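Kitchen, back of the workshop
Monday, June 25, 2018

Start late, door key was with Emmett. Meter under the stairs 3,715 before anything switched off, written here so it's somewhere.

Aim for today: get the tiled side clean enough to measure and mark, decide where the cooking stuff lives, decide about the mirror. Not aiming to finish. Anyone reading this who wants the kettle, it's in the front office with the mugs until further notice.

Wall first. Run is 3,000 mm corner to door frame, taken twice with the steel tape because the March figure in the old book looked wrong (it was, somebody had measured to the architrave). Tiles sound when tapped nearly all the way along. One dull one low down behind the fridge, marked with a pencil cross, leave alone for now. If it comes off it comes off.

Dirt along the bottom where wall meets floor. Have put this off since March. Tried in this order:

Hot water and washing-up liquid, stiff brush. Took the dust off and made the rest shine, no better.

Garnine degreaser neat, left five minutes. Brown run-off, so something moving. Smell bad, window open.

Garnine again, left 30 minutes with wet kitchen roll laid on top so it doesn't dry out. Much better. Scraped the softened stuff with a plastic card, not the metal one, metal one leaves grey lines on the glaze that look worse than the muck did. Test patch only, a forearm's length, by the door. The rest of the wall still to do the same way and I am not doing it on my knees without the mat from the bench.

Grout. Grey, can't tell if it was bought grey or went grey. Rubbed one joint at eye level with the Fullero paste and an old toothbrush, came up a shade lighter, then looked silly next to the others. So either do all of it or none. Vote for none. If we do all of it we need more paste than the one tube.

Fridge. Want it out from the wall when I do the floor line but the lead is the nuisance, it loops right down the side and catches on anything you slide past. Clip it before moving. Gap behind at the moment 70 mm by the tape, keep that when it goes back, was told off last time for shoving it tight. Energy label on the front stays on for the moment, Alaric wants to copy the figures for his running cost sheet. After that it can go, warm cloth and patience.

Mirror. Round one, thin black rim. Booker wants it in here so people can check for sawdust in their hair before going up front. Fine by me but not over the cooking side, steam. Options were next to the fridge or by the door. Held against the tiles it looks OK at fridge end but there's a lot of shadow there in the middle and right part of the wall, so you get a grey face. Stikeck pads say clean dry glaze only and press for a full minute. Glaze is not clean. See above. So mirror waits.

Counter. Rice cooker stays out, gets used. Plates can stay where you can reach them. Packets want a box or a tin, anything that stands up by itself, at the moment you move one and the next one slides down.

Fridge side with the mirror, then the cooker side: 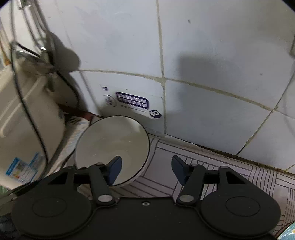
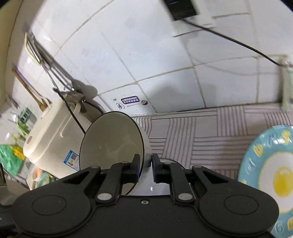
Ieva Lapiņa: please don't shift the rice cooker further along just to make room for packets. It needs air over the top when it vents and the lid has to open all the way. If anything has to give, move the packets. And the patterned surface under it marks if you drag things, lift them. Also the utensils are fine on the rack, but the ones with wooden handles shouldn't hang where the steam goes, they go furry. Second vote for none on the grout.

OK. Noted all that, changes the plan a bit:

Rice cooker stays put. Packets move. Have roughed out a shelf for them from the offcut of birch behind the bandsaw, long enough, needs a lip at the front or we're back to things sliding. Lip 30 mm. Settimio says glue is enough for the lip, I would pin it as well, people lean.

Where does the shelf go though. Over the counter it's in the steam, same objection as the handles. End of the counter on the cupboard side is better, but then the door wants checking, must swing clear. Didn't check. Check tomorrow before cutting.

Rack. Not moving it, the fixings are good and I don't want new holes in tile. Shuffle the order instead, metal things to the steamy part and wooden ones as far off as they'll go. Ten minute job. Oil the wooden handles while they're off, the chopping board oil will do, NOT the bench linseed, rags from that have to be laid out flat outside and I know what we're like.

Cable for the cooker goes up and along the wall behind. Ieva didn't mention it but I will: keep anything off it, and if the Stikeck clips are any good on a bit of degreased tile use one there as well. Try one clip first and hang a bag of washers off it overnight. If it's on the floor in the morning we use screws in the timber and forget the tiles.

Plates. The egg one is going nowhere, two people have asked for it by name. Egg plate = the one with the blue rim and yellow numbers, for whoever writes the labels. Nothing heavy on top of it please.

Afternoon, not much. Went to Szabo for the second tube of paste before I'd remembered we voted against it, so now we've got two tubes. Keeping the reciept. Got bench roll and another plastic scraper while there. They didn't have the brown tins in the size I want, might be in later in the week, ring first.

Second go at the test patch after lunch. Where I'd rinsed properly it's good. Where I'd only wiped, it felt tacky under a dry finger and had picked up fluff already. So RINSE, twice, clean water the second time, then dry with a cloth. Otherwise we are just making glue for the next lot of dirt.

Alaric came in about the label, copied half, phone went, left. So label still stays.

Booker on the mirror: wants it lower than I marked. I marked for me. Tape line now sits between the two of us, blue masking tape, leave it there. Round mirror so no fuss about level, only the height matters, and whether the pads hold, see clip test. Might be kinder to hang it by the door after all, daylight from the yard side. Ask again when he's had his tea.

Left to do
- rest of the floor line, Garnine 30 minutes, rinse twice, dry
- clip fridge lead, then fridge out, floor, fridge back at 70
- look at dull tile while fridge is out
- cupboard door swing, then cut shelf
- lip: glue and pins (Settimio can object in writing)
- handles off, oil, back on in new order
- clip test overnight, washers in the blue bag
- mirror: door or fridge, decide
- return one tube Fullero, or find a use for it, the shower room joints are worse than these anyway

Emmett has the key again, he's opening up tomorow. Window left on the latch for the smell, somebody shut it at six.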